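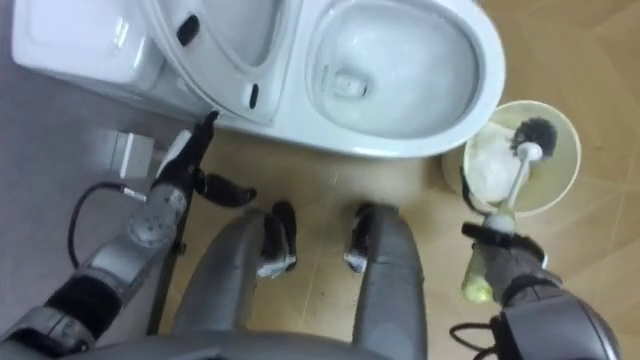
Unit 6: Letterbox contact after adoption

Course notes, Bright School of Family Studies
Posted in April by the unit teaching team
Filed under: Family Placement > Contact > Handouts
Shares 19 | Comments 1

These notes cover indirect contact between an adoptive family and members of the birth family, usually called letterbox contact. Direct contact (meetings, phone and video calls) is dealt with in Unit 7. Read the notes with the Skerkitz file extracts, which were given out in the last session.

6.1 Terms

Letterbox contact: an exchange of letters, cards or short reports, sent through an agency. Neither side is given the other's address.

Agreement: the written statement of who writes to whom, how often and in which month. It is normally signed by both sides. Signing does not by itself make it binding, and students should keep the agreement separate in their minds from any order made by a court.

Coordinator: the agency worker who receives, reads, logs and forwards the post.

One-way contact: letters go in one direction only. It may be planned that way or may become so when one side stops writing. Case notes should say which.

6.2 What an agreement should contain

At least the following:
- names by which each person will be called in the letters, including what the birth parents will be called
- who will sign on behalf of the child, and up to what age
- whether photographs may be sent, kept or copied
- whether gifts or money are allowed
- the month of each exchange
- what the coordinator does if a letter is late
- when the agreement will be looked at again

The last item is the one most often missing. In the Skerkitz extracts, 185 agreements were read and 40 had no review date. Several of those had been written when the child was under two and were still being followed, word for word, when the child was at secondary school.

Choice of month needs care. Birthdays and the winter holidays are popular with adults and hard on some children. A quiet month in spring or early autumn gives the family time to read the letter at a pace that suits them. 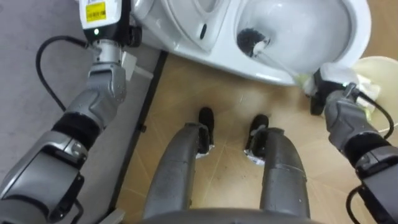
6.3 The coordinator's reading

Every letter is opened and read before it is sent on. The coordinator checks for identifying details such as a surname, the name of a school, a street or a club badge in a photograph. The second check is for content likely to cause distress, for example a promise that the child will come home.

The coordinator does not rewrite a letter. If a passage cannot go forward, the letter is returned to the writer with an explanation and an offer of help. Crossing out is poor practice. A child who sees a blacked-out line will wonder about it, often for years.

The Prirska log, used in the seminar, lists 1255 items of post. Of these, 19 were sent back for changes. Note that the log has no column for letters started and never posted, so it cannot be used to judge how hard people find the task.

6.4 Why letters stop

Common reasons given by birth relatives: not knowing what to say, difficulty with reading or writing, a change of address, getting no reply, and grief around the date. Common reasons given by adopters: the child appears settled, the child was upset by the last letter, pressure of time, and doubt about whether the letters are read.

Each side tends to read silence as lack of interest. The file should record what is known and leave motive open. "No letter received, reminder sent, no reply" is a sound entry. "Mother has lost interest" is a guess.

Agencies differ on what to do with post which the adopters do not wish to receive for the time being. The usual course is to hold it on file, tell the birth relative that it is being held, and write to the adopters once a year to say what is there.
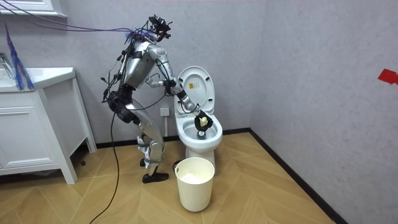
One comment on an earlier version of these notes was that holding letters "protects the agency more than the child", and that an adopted adult who is handed a thick envelope at eighteen may feel the delay as a second loss. The point is fair and should be raised in the seminar. The writer went on to ask that adopters be told plainly, before placement, that held letters will one day be read.

6.5 The child's part

The agreement is made between adults, usually before the child can have a view. From school age the child can be told that letters exist and asked whether they want to hear them, see them or leave them for now. The answer may change from one year to the next. It should be written down each time with the child's age beside it.

A child may add a drawing or a line of their own. They should not be made to. Where brothers and sisters are placed in different homes, each child's wishes are recorded on their own file, even if one letter serves for all.
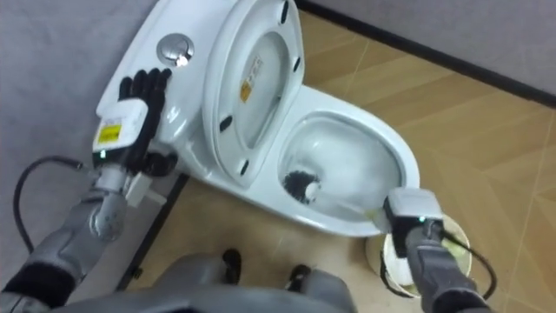

6.6 Task for the seminar

Use the Plenov form (blank copy at the back of the extracts). Draft an agreement for a child of four, placed with two adopters, whose birth grandmother wishes to write and whose birth father has not been in touch. Keep it to one side of paper. Mark any clause you expect to need changing by the time the child is eleven, and state who would ask for the change.

Bring two copies. One will be exchanged with another pair and read from the grandmother's position.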